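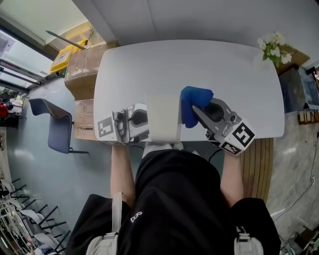
Handling a box with the two hand-held grippers at the white table.

Progress report: working rules for hand-held gripper recording
Project: Bikmont
Prepared by Wendelin Hubmann, Ultska
13 Jul 2024

Summary

We are very happy with where this period ended up. The rulebook for hand-held recording is now in its second full draft, both sites are working from the same text, and the people doing the recording have started sending in corrections without being asked. When we wrote to you in March we had a loose set of habits and a lot of goodwill. Now we have something a new person can read in one sitting and follow the same afternoon.

Recordings so far

We have logged 1,969 recordings under the draft rules. Of these, roughly 300 were made under the first draft and are being checked again against the second. Most should pass. The ones that won't are mainly missing their start pose, a step the first draft mentioned only in a footnote (our mistake, and now it's step one).

What the rules cover now

Markers. Each gripper's marker is looked over before a session and wiped with a dry cloth. A marker with a lifted corner or a scratch through the pattern is replaced, and the session waits until the new one has been checked. We used to leave this to the operator's judgment, and the two sites judged very differently.

Cables and straps. Cables have to run clear of the forearms and the object being handled. Loose cable on the floor goes along the wall wherever the room allows it. Backpack straps are adjusted before the first recording and then left alone until a break.

Breaks. Operators stop after every 2 blocks, even if things are going well. This was the most argued-over line in the draft! Several people wanted to keep going while they had a rhythm. We kept the rule, and the operators who were most against it have asked for it to stay in.

Failed attempts. Drops, slips and second tries are kept and labeled. Under the old habits people would quietly delete them, and we lost a lot of useful material that way. The label list is short: drop, slip, regrasp, other. If "other" starts filling up we will add to it.

People and privacy. Anyone who may be recorded signs the consent form first, and screens and personal papers are moved out of view. Requests to remove a recording go to me and are handled before any new export is made.

Trial at the second site

The Schnyder site took on the draft without any training from us, on purpose. We wanted to see where the text failed. It failed in 3 places: the wording on marker replacement, the order of the start-up steps, and a paragraph on gripper angle that three readers understood three ways. All of it has been rewritten, and the angle paragraph now has a drawing – a big improvement on my prose.

Still open

The naming of sessions is not settled. Ultska puts the task first and Schnyder puts the operator code first, and each has scripts that depend on it. I would like to pick one before the next export, even if it costs us a few days of renaming.

We also have no good rule yet for thin or tall objects that tip when one gripper touches them before the other. For now operators start over and label the attempt.

Budget and next steps

Spending is within plan. We have moved a small amount from travel to spare markers and fingertips, as agreed on our last call. The next piece of work is an outside reading of the draft by Fernico, whose team hasn't seen any of it. Their comments will go into the third draft, and I will send you the marked-up copy along with the clean one.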